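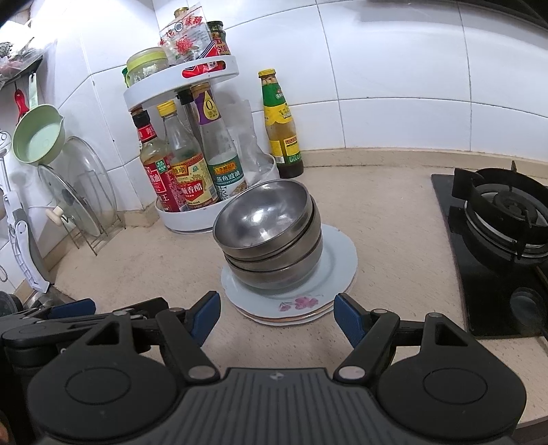 # Villberg Two-Tier Turning Rack, White

If you cook with more than three sauces, you already know the little dance. The vinegar you want is behind the soy sauce, the soy sauce is behind the oil, and by the time you've moved everything forward the garlic has gone a shade darker than you meant it to. The Villberg rack is our answer to that dance, and it has been one of the steadiest sellers in the shop ever since we first put it on the shelf by the register.

It's a simple thing, two white tiers, one above the other, that turn with a light push of the finger. Tall bottles go on the bottom (black vinegar, steamed fish soy sauce, that sort of company) and the short, wide and awkward things go on top, meaning jars, snack packets, the little tub of something your aunt sent home with you. The upper tier has an oval cut-out handle in the rim, so you can pick up the rack and wipe the counter underneath without unloading the whole lot. I do recommend using your other hand underneath if it's full, and it will be full!

## What it's like to live with

I've had mine at home for a good long while now, on the same stretch of speckled beige counter where I stack the dishes, and I'm very fond of it. It takes up one corner and it keeps the bottles in that corner, with the bowls and plates getting the open space in front. Before, everything crept. A bottle here, a bottle there, and then one day there was no room left for the cutting board.

People always ask whether things fall off when it turns. Each tier has a raised rim, and at a normal, sleepy-morning sort of push the bottles stay where they are. If you have small children who have discovered that it spins, well, put the glass ones toward the middle for a year or two.

The other question is labels. Turn them all to face outward when you load it, even the ones you think you'd know by the cap. I have two bottles with dark caps and I have put the wrong one into a steamed fish, and I'm supposed to be the person selling these.

## Details

| | |
|---|---|
| Color | White |
| Tiers | 2, both turn |
| Clearance over lower tier | 23 cm |
| Overall height | 400 mm |
| Handle | Oval cut-out, upper tier |
| Assembly | Upper tier clicks onto the post, no tools |
| Cleaning | Warm soapy water, soft cloth |
| Price | $19 |

Please measure your tallest bottle before you order. Most vinegar and soy sauce bottles fit the lower tier nicely, but the big 1000 ml bottles are often too tall and have to go up top, where they make the rack a little top-heavy. One up there is fine. I wouldn't do a whole row of them.

## Cleaning and care

Sauce drips, and it always drips down the side you can't see. Once a month or so I take everything off, lift the upper tier straight up off the post, and wash both pieces in the sink with dish soap. Let them dry all the way before you put them back together. Skip the scouring pads, they'll dull the finish, and please don't put it in the dishwasher (a customer did, and the upper tier has had a bit of a wave to it ever since).

If the turning gets stiff, there's usually a grain of rice or a peppercorn down at the base of the post. An old toothbrush gets it out.

## Goes well with

**Ikik nesting steel bowls.** These are polished inside and they stack into one another, so a whole set takes the footprint of the biggest one. I keep mine right on top of the plates. They're good for beating eggs, rinsing greens, and holding all the chopped things before they go into the pan.

**Lu flowered plates.** A pale blue-white with a pink flower and green leaves near the rim. They look like something from a grandmother's cabinet, and that's exactly why I ordered them. Sold singly, so you can replace the one that meets the floor.

**Drumix lidded jars.** Short enough for the upper tier, with a wide mouth so a spoon gets to the bottom. Nice for pickles, rock sugar, dried shrimp, or the last third of a bag you're tired of folding over.

## Ordering and returns

Racks ship flat-packed in a plain carton, the two tiers nested together and the post tucked alongside. If you live nearby you're welcome to pick yours up from the shop instead, and we'll show you how the click works, as the first time it needs a firmer push than most people like to give it. You'll hear it when it's seated.

We take returns on unused racks, and if yours arrives with a crack or won't turn freely, send us a note with your order number and we'll put another in the mail. Keep the carton until you've given it a good spin with bottles on.

A gray version is due in August. I've only seen the sample, and it's a nice soft gray, but the white will stay in stock for everyone who'd like a second one to match the first.

Nayeli Rivadeneyra
Kitchen and Pantry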